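Kneath

Kneath is a self-governing ministate of almost 3,000 inhabitants. It consists of one valley, the hill of Sunwood above it, and two villages, Preltora and Drorkance. The government sits in Preltora, and Drorkance has the market and the only secondary school.

History

The valley belonged for a long time to a religious house on Sunwood, which collected rent in grain and wool. When the house was closed, its land was not given to any of the neighbors, and the families who worked on it continued to elect their own steward. The neighboring states accepted this situation in a short treaty. The treaty is still in force, and the original is kept in the chapel in Preltora.

Government

The parliament is called the Table and has 60 seats. This is a large number for such a small population, but the seats are unpaid and many members serve only one term. Elections are held every September. In the last one 2,099 votes were given. The Table chooses two stewards, one from each village, and both must sign a law before it becomes valid. If one steward refuses, the law goes back to the Table and can't be discussed again until the next session.

Kneath has no army. It has a small police force and shares its higher court with a neighbor.

Economy and education

Most income comes from sheep farming, postage stamps and company registration fees. Many residents cross the border daily for work. Pupils who want a university degree must study abroad, and the state pays half of their rent if they come back for at least three years. 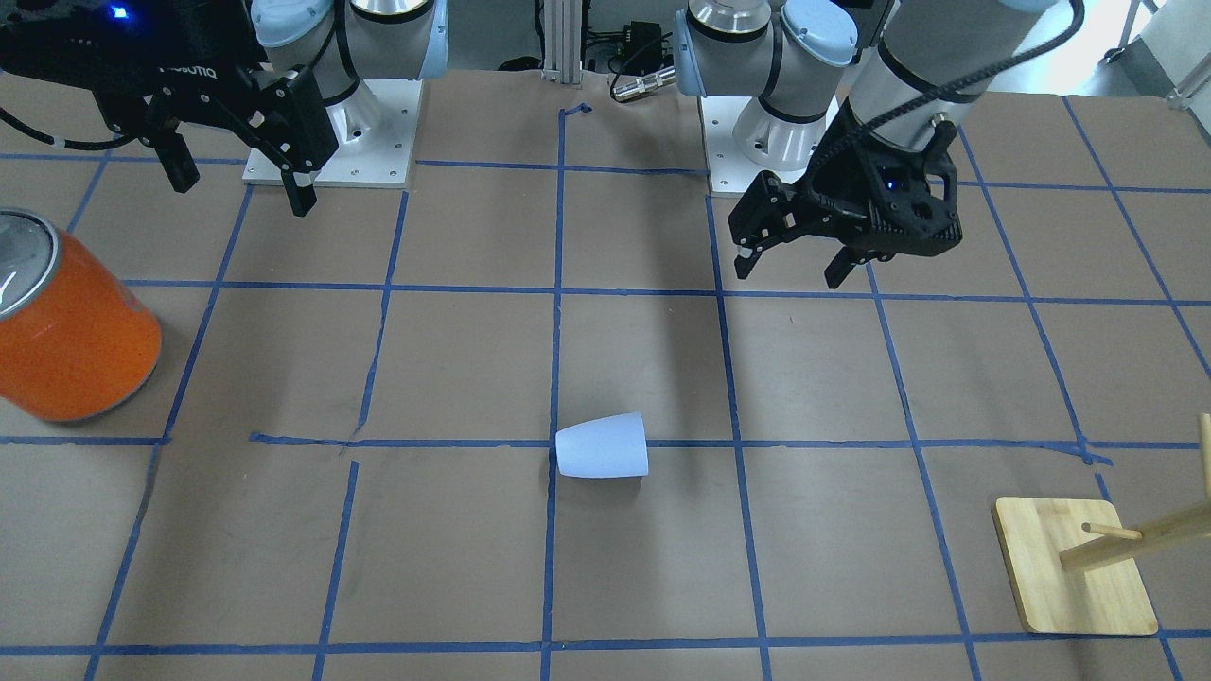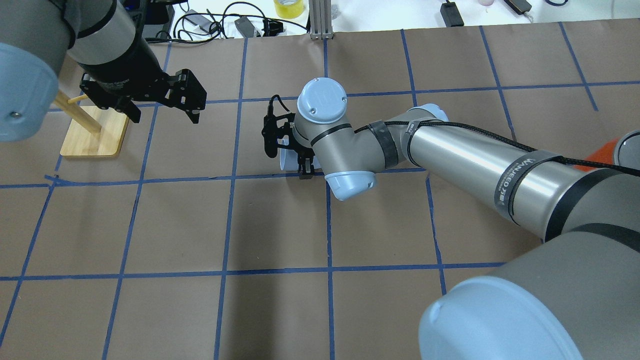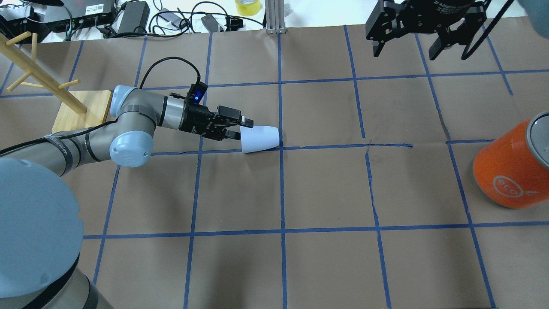
Robot arms over a work surface covered with brown paper and blue tape

Foreign relations

Kneath issues its own passports, which are dark green. It has embassies in two countries and an honorary consul in several others. It does not print money and uses the currency of its larger neighbor under an agreement that is renewed every ten years.

Culture

The main holiday is Rent Day, when each household carries a small sack of grain up to Sunwood and receives bread in return. Place names are written in the old spelling on road signs, although the schools have taught the newer one for two generations.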